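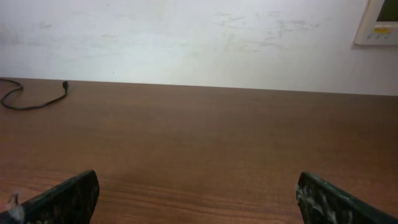 Filed under: Datasets / Manipulation / Good practice

# prunerano-wrist — README

Wrist camera episodes from the Prunerano bench, plus the rules we record by. Read the rules before you add anything. Most of the rejects so far come from skipping them.

Maintainer: Elfriede Baumgartner. Review and sign-off: Murdo Chisholm.

## Contents

- 3,046 episodes recorded, 2,576 kept
- 18 tasks, all tabletop, one arm, two-finger gripper
- wrist video, joint states, gripper width, task string
- rejects are in `rejected/` with a reason code. Do not train on them by accident, the loader won't stop you

## Rules for recording

1. Start open, over the table, both fingertips in view. Hold still, then go.
2. Table clear before objects go down. Loose cables get pushed to the back or off the side. If one stays in view, tag it `cable`.
3. Do not clean up the background between sessions. Wall scuffs, panels, stickers all stay. Changing them halfway makes a split nobody asked for.
4. Worn finger pads are OK as long as they grip. Swap both at once, never one, and log it. Pad wear is a field in the metadata (`pad_state`) — please fill it in, blank is not "fine".
5. No hands in the workspace while the arm is enabled. Not even to nudge something. Stop, disable, nudge, restart the episode.
6. Failed grasps are kept. Label `fail`, don't delete.
7. After 3 failed grasps in a row, stop and check calibration.

## Labeling

Task string in plain words, present tense, lower case. "put the cup on the tray". No operator names in there. Success is judged by a second person from the video only, not by whoever drove. If the two disagree it goes to Murdo.

Empty-table clips are labled `idle`. They count as episodes, they do not count toward a task.

## Known problems

- Some wrist video is soft. Small print on things in the background is not readable, don't use this set for text.
- Early sessions have no `pad_state`. Not going to be backfilled.
- Gripper width drifts a little in the Jacquet split. Use the corrected column.
- Lighting is flat overhead thoughout. Expect trouble under a desk lamp or by a window.

## Splits

`train`, `val`, and `jacquet` (held out, different objects). Split by session, never by episode. Neighboring episodes look nearly the same and you will fool yourself.

## Changes

Rule 4 rewritten in August. Old wording let you swap one pad. Sessions recorded under it are tagged `pads_v1`.

Related:
- Ultel teleop notes
- Nislow gripper — pad swap checklist
- Reason codes for rejected episodes
- Jacquet split: object list

Last updated: August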